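Kisier Opens Applications for Shared Cold Storage in Narkville

NARKVILLE — Kisier, the regional food storage cooperative, will open applications in January for space in its refurbished cold store on the Derside rail spur. The building provides 3108 square meters of chilled and frozen floor area, divided into bays that can be rented by the month. It is intended for growers, bakers, cheese makers and small distributors whose stock is too large for a walk-in cooler and too small for a full warehouse contract.

The first 90 bays will be released together. Remaining bays will follow after the second compressor line has passed its load test. Existing members of the cooperative will keep their current rates until their agreements come up for renewal.
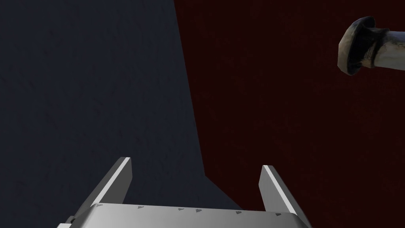

By the Kisier Press Desk
Communications Office, Narkville

The cold store operates in three temperature zones. Zone A is held at 4 degrees Celsius for dairy, cut produce and prepared foods. Zone B is held at 1 degree for root crops, apples and pears, with humidity control on each bay. Zone C is a freezer zone held at minus 20. Each zone has its own evaporators and its own alarm circuit, and a fault in one zone does not shut down the other two.

Temperature is logged at every bay door and at the return air duct. Tenants may download the log for their own bay at any time and attach it to delivery papers. If a reading stays outside the set range for longer than 15 minutes, the duty engineer and the tenant are notified by text message. Logs are kept for two years.

Refrigeration is supplied by the Atinga system, a closed ammonia loop with a secondary glycol circuit. Ammonia is confined to the machine room on the north side of the building. Only glycol passes through the storage zones. Heat recovered from the compressors is used to warm the floor under Zone C, which prevents frost heave, and to supply hot water to the wash bays.

Wall and roof panels have been replaced throughout. The original brick shell remains in place on the street side, where the property line was first recorded in 1788, and the insulated structure stands free of it with a ventilated gap between the two. Dock doors have been fitted with inflatable seals and leveling plates.

Rental is charged per bay and per zone, with electricity included. Handling is charged separately by the pallet. Tenants may use their own staff for loading after a half-day safety course, which is held at the site. Pallets must be labeled on two sides with the tenant code, contents and date in. Mixed pallets are accepted in Zones A and B only. Raw meat and fish are accepted in Zone C, frozen and sealed.

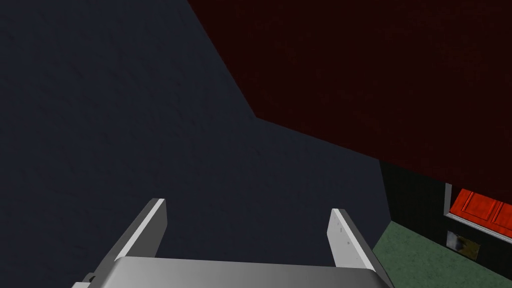
Growers in the Derside district have asked for later dock hours during harvest, and the Narkville Orchard Group said the present closing time of 6 p.m. leaves its members with fruit standing overnight on trailers. The group added that it would take bays in Zone B if evening intake were offered through the apple season.

Kisier will run evening intake until 10 p.m. during harvest months, subject to a minimum booking of four pallets per delivery. Sunday intake will remain by appointment — the request must reach the dock office by noon on the day before.

Application forms may be collected from the dock office or requested by telephone on extension 793. Applicants should state the goods to be stored, the zone required, the expected number of pallets and the earliest date of entry. Bays will be assigned in order of receipt within each zone.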